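Last updated: August

How to write house rules for hand-held gripper work (and get people to follow them)

When I started with the Ulon group I was handed a pair of grippers, shown where the charger was, and told to pick things up the way I would at home. That was the whole of the training. It was a friendly way to begin and I had a lovely afternoon, but when we went back over the first 500 recordings I wished very much that somebody had given me a sheet of paper to read first. So I wrote one, and then I rewrote it (and rewrote it again), and what follows is how I would go about writing such a sheet now if I were starting over in a new room with new people.

I'm assuming you already have working grippers, some way of starting and stopping a recording, and a person in charge of the data who can tell you what they need. If you don't have that last one, go and find them before you write a single rule. I made up half of my first sheet out of my own head, and Gebremichael crossed most of it out, very kindly, in green pen.

Step 1. Decide what one recording is

This sounds too simple to need a step, but please don't skip it. Write down where a recording begins and where it ends, in words that a person who has never done the job could follow. Ours says: start with both grippers open and held still in front of you, do the task, let go of the object, come back to still, stop. If your tasks involve holding on to something at the end, say so separately for those tasks.

Then write down what counts as a bad one. We throw out a recording if the wrong object was moved, if someone bumped the operator, or if a gripper was set down partway through. We keep a recording where the operator fumbled and then recovered, as long as the recovery was done with the grippers and a hand didn't sneak in to help. People will disagree with you about fumbles. Have that argument early, with the data person in the room, and put the answer on the sheet.

Of my own recordings from the first batch, 28 had to go for no better reason than that I had reached over with a finger to straighten something. I still catch myself wanting to.

Step 2. Write the body rules

By this I mean how to stand, how to hold the tools, and when to rest. Gripper work looks light and it isn't, especially at the wrists. Ask operators to:

- keep their elbows close to the body whenever the task allows it
- move their feet when the object is far away, instead of leaning
- swap to a different task before the hands get tired
- wear closed shoes, tie back long hair, and take off dangling bracelets

I would also put the right to stop in writing. On our sheet it is the first line: anybody may stop any recording at any moment and won't be asked to explain. It costs you a clip now and then, and in return new people feel comfortable putting the tools down when their wrists ache.

Step 3. Write the tool rules

If your grippers carry printed markers for tracking, those markers deserve a section of their own. Keep sleeves off them. Don't touch the printed faces with your fingers, and don't stick anything on them, even a name label, even a very small one (I have seen it tried). Wipe them with a dry soft cloth at the start of a session and look for scuffs or lifted corners while you're at it. A damaged face gets reported and the tool gets put aside until the person in charge of it has had a look.

Do the same for the lenses. Check each one before the session, and again after anything sticky, dusty or wet has been handled.

Indicator lights are worth a line too, but only if you say what they mean on your particular tool. On an early version of our sheet I had written "make sure the light is on", and a new operator asked me, quite reasonably, which light, and what color, and what she should do if it was blinking. I didn't know about the blinking.

Step 4. Write the room rules

Walk through the room with the sheet in your hand before anyone records. Where will the operator's feet go? What will be behind them when they step back? Cables that cross the walking area should be moved to the side or taped down, and if neither can be done then the operator needs to be shown them before picking up the tools, while there is still a free hand to grab something. Chairs get pushed in. Drinks live in another part of the room.

Other people are part of the room as well. Tell everyone present that recording is going on, agree on where they will sit or stand, and get their permission first. Agree on a word that means "I need to walk past you." Ours is just "passing", said in a normal voice, and the operator holds still until the person has gone by.

Step 5. Write a rule for each kind of material

Rigid things mostly look after themselves. Soft and thin things don't, and paper is the one I'd begin with, because people assume they know all about it. It bends differently depending on where you hold it, and a long piece will swing around and go wherever it likes if you hurry. Our paper page says to grip away from the corner, lift slowly, wait for the far end to settle, and only then carry it anywhere. Fresh creases are fine to record. A sheet so crumpled that it has turned into a ball is a different object, and gets its own name in the log.
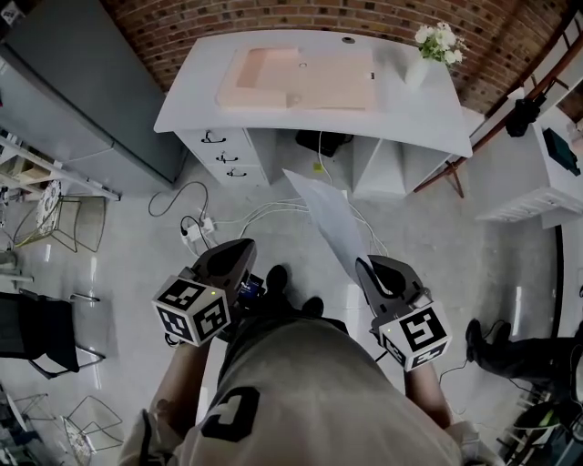

Paper held in the gripper, at the desk and close up.

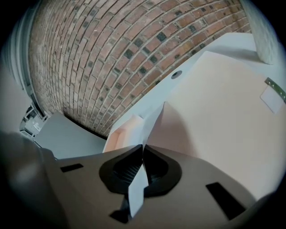
Should the operator redo a recording when the paper slips out of the gripper?

Keep going if the paper can be picked up again with the grippers from where it landed. Finish the task, stop as usual, and write "slip" in the log. If it has landed somewhere the grippers can't safely reach, stop, pick it up by hand, and begin a new recording.

Once the paper page is working, the others come more quickly, and you can copy most of the wording. Cloth wants a line on how far to spread it before you begin. Anything breakable wants a line on who cleans up if it breaks (the answer in our case is never the operator alone, and never while a recording is running).

Step 6. Test the sheet on a stranger

Give the draft to somebody who hasn't done the work and ask them to follow it out loud while you sit on your hands. You are not allowed to explain. Asnakech Demissie did this for me with the second draft, and she stopped at the third line to ask what "neutral position" meant. I had used the phrase over and over by then and had never once described it! We changed it to "arms bent, grippers in front of you, not touching anything", and I haven't been asked about it again.

Do this with 2 people if you can, on separate occasions, so the second one doesn't learn from the first. Wherever they both stumble, rewrite. Wherever only one does, think it over for a day, and then you will probably rewrite that part too.

Step 7. Keep the sheet short and keep one copy

Ours fits on 2 sides of paper, in type large enough to read standing up. When a new rule comes in I try to take an old one out, or at least shorten it. The Kevel room had its own version for a while, with a different rule for fumbles, and for that whole stretch the recordings from the two rooms couldn't be put together without a lot of patient sorting. Now there is one file, one person who can change it, and a printed copy in each room with the month written in the corner.

If you change a rule in the middle of a project, write down when. The data person will want to know which recordings were made under which version, and they'll want to know it long after you have forgotten.

A few smaller things that didn't fit elsewhere

Put the reporting line at the bottom of the sheet, with a name and a place to find that person. "Tell a supervisor" doesn't help someone on their first morning.

Let operators write on the printed copy. I collect ours whenever I print a new one, and the scribbles in the margins have given me better rules than I came up with at my desk.

If your operators are left-handed, or are working with one gripper where the sheet assumes a pair, read the whole thing through again with them in mind. I found "use your right hand for the lid" in four places in ours – it had no business being in any of them.

The Skavberg checklist for charging and storing the tools is kept as a separate page, and I'd suggest you do it that way too, as it changes much more often than the rest.

Questions or corrections: write to the Ulon operator desk | © Ulon | Back to top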